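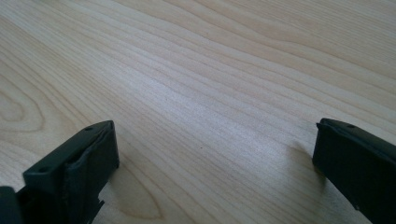
Skornberg Flight Systems | Docking and Berthing Hardware Group

Pirkska Passive Docking Ring

The Pirkska is a passive docking ring for small cargo vehicles and free-flying platforms. It mounts to the forward bulkhead of the host spacecraft and provides the fixed half of the interface. The visiting vehicle carries the active half, including the latches and the soft-capture mechanism.

The ring is supplied in two versions. The standard version carries structural loads only. The Shemweta version adds power and data connectors, which mate after hard capture is confirmed and can be released separately from the latches. Both versions use the same bolt pattern – a customer may change from one to the other up to the interface design review.

Qualification

Each ring is qualified for 100 docking cycles. Thermal vacuum and vibration testing is performed at our Zillesby facility before shipment, and the test report is delivered with the unit. Customers may send up to three representatives to observe acceptance testing. Requests to attend must be received 20 days in advance.

Supplied with each unit

Docking ring with seals installed
Ground handling cover
Alignment target and mounting hardware
Interface control document

Seals should be inspected before vehicle integration and replaced if the ring has been stored without its cover. Replacement seals are ordered separately.

Orders and technical questions

Please direct inquiries to Viera Vaněk, Product Manager, Docking and Berthing Hardware. Orders for the Shemweta version open in June. Export documentation is required for all deliveries – forms are provided with the quotation.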